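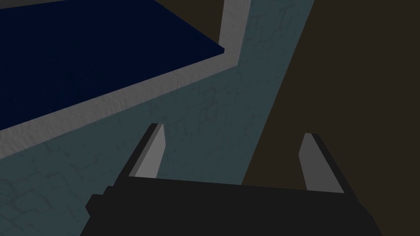 Fig. 1. A pair of fingers with light grey pads on the inward sides. Computer rendering.

Words at Work, Week 4: Body Parts on Loan
By Sunita Pettigrew
Aug 6, 2021
5 min read

Last week we finished with Vaughn's question, which was whether a table leg is still a metaphor if no one alive has ever thought of it as one. I promised an answer. I have a partial one, and it takes up most of this handout.

1. The borrowing habit

English speakers are too lazy to invent new words and too proud to admit it. When a new object turns up, we look down at ourselves and see what's available. A clock gets a face and hands. A needle gets an eye, a potato gets several. Rivers have mouths, bottles have necks, shoes have tongues, corn has ears, and a saw has teeth, which it can lose, like the rest of us.

Myung-ja Min's class project last May collected 147 of these from a single hardware catalog. She read all of it, including the section on gaskets, and has asked me not to make her do it again. Her list is on the course shelf. Please put it back.

2. Shape words and job words

Most loans come in for one of two reasons. Sometimes the thing looks like the body part (the neck of a bottle). Sometimes it does what the body part does (the jaws of a vise). Sort these before Tuesday:

the head of a nail
the foot of a mountain
the arm of a chair
the elbow in a pipe
the heart of the matter
the shoulder of a road

You'll find that "arm of a chair" refuses to pick a side. It sticks out like an arm, and it also holds up an arm. The textbook puts it down as shape. I think the textbook wanted to go to lunch.

"Shoulder" is worse. A road has shoulders but no neck and no head. Mountains have feet and shoulders and sometimes a brow, but I have never met a mountain with knees. Once a word has been borrowed, the neighboring parts don't have to come along. Keep that in mind for section 4.

3. Live, sleepy, dead

We will use three labels. A live metaphor makes you stop and picture something. A sleepy one can be woken up if you poke it. A dead one is just the name of the thing.

"The hands of a clock" is dead until a child asks why it has three of them and no thumbs, at which point it sits up. That's the partial answer to Vaughn's question: dead is a report on the listener, and listeners vary. Salim Rotich objected in class that by this standard no metaphor is ever fully dead, only waiting for a sufficiently annoying child. I have no reply to this and have stolen it for the exam review.

A fair test is whether the word can be joked with. "The table broke its leg" gets a small, tired smile, so it's sleepy. "The saw needs a dentist" gets a slightly better one. "The muscle told me a lie" gets nothing, although "muscle" goes back to a Latin word for "little mouse." That mouse has been gone a long time.

4. Other languages shop elsewhere

Please don't assume that every language raids the same parts of the body. In English a needle has an eye. In Spanish it is usually an "ojo" too, but the French "chas" has nothing to do with eyes. German bottles have necks, as ours do, while German gloves are shoes for the hand, a word I recommend saying aloud when you are low. Duangjai Panyasiri has offered to talk us through some Thai examples next week, where a river turns out to be a kind of mother of water. Bring questions – good ones, she's giving up her evening.

5. Homework

Pick one room in your house. Write down every body-part word you would use for the things in it, then label each one shape, job, or can't decide. "Can't decide" may be used for no more than a third of your list. I know what you people are like.

Then choose your sleepiest example and write a paragraph that wakes it up. The limit is 200 words. Last year's longest entry ran to 369, all of it concerning the lip of a jug, and I read every one of them out of spite.

Papers go in the tray outside the Nedville Room. The tray has a lip as well, so that one's taken.

Reading for Week 5: packet pages on color words. Skip the page about mauve.

Get new handouts by email. Enter your address to join the Words at Work newsletter. You can unsubscribe at any time.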